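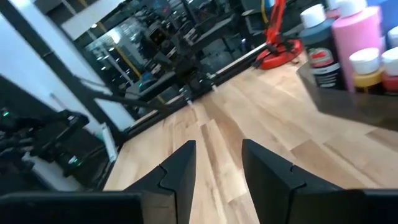
Two arms, one table: my notes on the Pudon kit

When I wrote in August that our lab was looking at the Pudon kit, several readers asked me to report back after a proper trial. The trial is finished, so I will try to be fair and not too long.

Pudon is sold as a complete package for table-top work. You get two black arms with two-finger grippers, a small camera for each wrist, a frame with one more camera to go above the table, and the software, which has its own name, Datau. The seller lends it for 30 days before you must decide. I think this is generous, but the return box is very big and you have to keep it somewhere.

Mounting and first steps

The manual promises that two people can mount everything in one afternoon. Costel Obradović and I needed two afternoons. The screws are good and the holes are in the right places, but the drawings in the manual are small and grey, and the cables are not numbered. I finally put coloured tape on them myself. If Pudon reads this blog – please number the cables.

Calibration of the wrist cameras is easier than I expected. The program guides you step by step and it took us around 8 minutes per arm. After that you do not need to repeat it unless somebody knocks the bracket.

The tidying task

For the test I did not want coloured cubes, which every seller uses. I wanted things with different shapes and weights, so the tasks are made from paint bottles, brushes, cups and a plastic bin. A full bottle is heavy and smooth. A brush is thin and lies flat on the table, and for a gripper this is a more difficult thing than it looks.
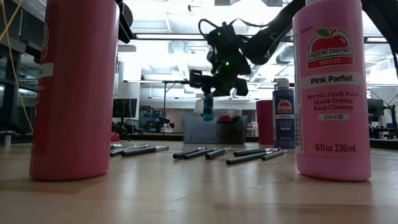 The small teal bottle at the bin, with the brushes still on the table.

My colleague Nuanchan Petchrat wrote down every attempt. In the whole trial we made 135 attempts with bottles and brushes together, and 31 of them failed. Most of the failures were with brushes. The fingers close well, but their tips are blunt, and if the handle is not lying at a good angle they push it away instead of picking it up. With bottles the kit is much calmer. The grip force has a simple slider in Datau, and when I had found a good value I left it there for all sizes.

I also liked the small green lights on the arms. They are a simple thing, but from my chair I can see them without turning to the monitor.

What disturbed me is the waiting. Between two movements Datau sometimes stops for a moment to "think", and there is no sign on the screen that it is still working. Nikola Bošković pressed the stop button twice for this reason, and then we had to start the task again from the beginning.

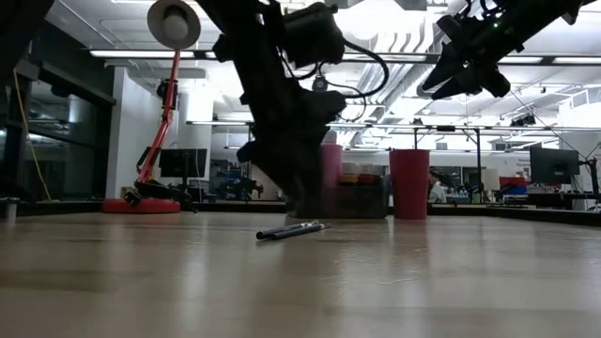
Markers, and what I would buy

Markers were my last test. They are thicker than brushes and I found them a fair middle point between the two groups. When two of them lie close together, the software must choose one, and here the newer version of Datau is clearly better than the one we received in the box. Do the update on the first day.

I compared the price with the Quiroga set, which we used last year. Quiroga is cheaper and its manual is excellent, but it has only one arm, and for my work the second arm is worth the difference. If you only need to move bottles from one place to another, take the cheaper one and be happy with it.

We decided to keep the Pudon. I have asked the seller for narrower finger tips and they answered that a set is in preparation, without a date. When it arrives I will repeat the brush test with the same brushes and write the numbers here.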